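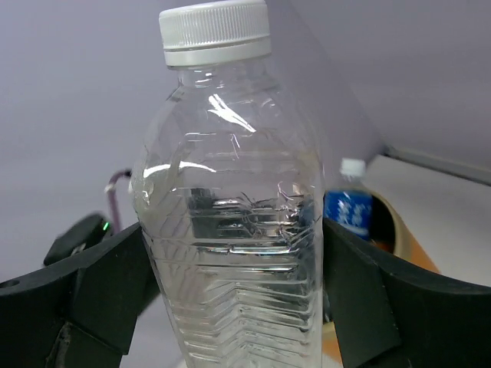
Naheed Marwat
Bottle caps and torque, a thread

1/ Spent the morning on closures again. A 28 mm screw cap looks like a solved problem until you have to write the acceptance limits for one. Some notes from the Emalham line while they're fresh.

2/ Two numbers matter: application torque (what the capper puts in) and removal torque (what the customer has to overcome). Removal is always lower. The plastic relaxes, and most of that happens on the first day.

3/ So don't test straight off the line and call it done. We pull bottles, leave them standing at room temperature overnight, then measure. Same bench, same operator where we can manage it.

4/ Fine ribs on the cap are there for grip. They do nothing for the seal. The seal is inside, either a liner or a moulded plug that sits against the neck finish.

5/ Thin walls complicate the measurement. Grip a light bottle hard enough to stop it spinning and the body creases, the headspace pressure goes up, and your reading drifts. Clamp at the neck ring if you have one.

6/ Results from the February trial at Bråten: 2569 bottles, 55 outside the limits. Almost all of the 55 came from the same capping head. Clutch was worn. We'd been blaming the resin for weeks.

7/ Lesson for me – log the head number with every sample. Our old Prilberg sheet had a column for it and somebody deleted it to make the page fit.

8/ A few people asked about tethered caps. The tether adds a bit of drag at the end of the turn, so peak torque and total work to open tell you different things. Record both. I don't have enough data yet to say which one lines up with complaints.

9/ Storage heat is the other one. Pallets near the dock doors in summer lose more removal torque than pallets in the centre of the warehouse. Three rows in, the difference is within our gauge error.

10/ Gauge error, by the way, was worse than I'd assumed. Calibrate the tester before you argue with the capper supplier.

11/ Next up is the Inora bottle, same neck and a lighter body. Will post the numbers when I have them.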